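Monday mornings with the tape cell

I've spent a good part of this winter in the Zelstead workshop out at Danley, and I've become a bit of a bore about grippers. My family has asked me to stop bringing them up at dinner.

The arm I follow there picks up rolls of tape and puts them down again, all day, and the looking after starts before anyone switches it on. First the fingers get a wipe with a dry cloth (tape leaves a gum you can feel before you can see it). Then both finger screws are checked with the little torque key, and the jaws are opened and closed 100 times with nothing between them. I thought that was overkill until I heard a dry one – it squeaks like a shopping trolley.

After that comes the wrist camera. If the fingers have been off, even for a minute, it has to be lined up again, and that takes 30 minutes if you're lucky. You jog the arm down over the table, bring the tips almost together and see where they sit in the view. On my first go I was 4 millimetres out and very proud of myself. I was told to do it again.
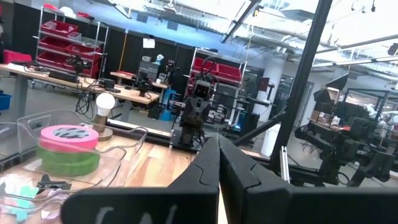
Gilmartin reckons we fuss too much over the tips and not enough over the cable at the wrist, and that every dead gripper on the Rosach job came down to a cable that had been bent once too often. Fair enough! I've added it to my Monday list, right after the screws. The next full strip-down is in October, and I've already asked if I can hold the spanner.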